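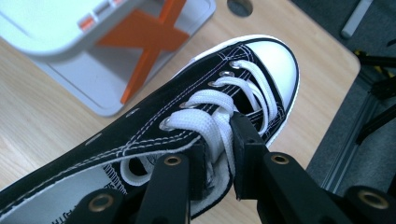

3.2 Lace-up canvas shoes

Lace-up shoes made up the largest group in the Mornville households, with 137 pairs entered in the hallway inventory. Most were kept on open racks or on the floor near the door, and few had been unlaced before they were put away. We coded each shoe for closure, upper material and the state of the laces. Damir Kadrić and Nermina Kolev did the coding separately and settled differences afterward with Wakana Koyama.

The state of the laces was harder to code than we expected. A shoe can be fully threaded and still be slack enough to step into, so "laced" and "unlaced" did not cover what people leave at the door. We therefore used a middle category, "threaded, slack," for shoes with the lace still in the eyelets but no longer pulled flat. The black canvas sneaker in Figure 3 was coded this way. Its flat white laces cross in the usual pattern but bunch up toward the middle of the shoe, and one loop hangs down into the opening.

Loose loops matter for storage. In the interviews, residents said that loops caught on rack bars and on the eyelets of other shoes, and that children pulled down a second pair while reaching for the first. Several households tucked the ends inside the shoe -- a habit Omerović also noted in her August visits -- but seldom did so for shoes worn every day.

Figure 3. Black canvas sneaker with white toe cap, lying on its side. Five metal eyelets are visible along the near side of the lacing panel. Lace state: threaded, slack.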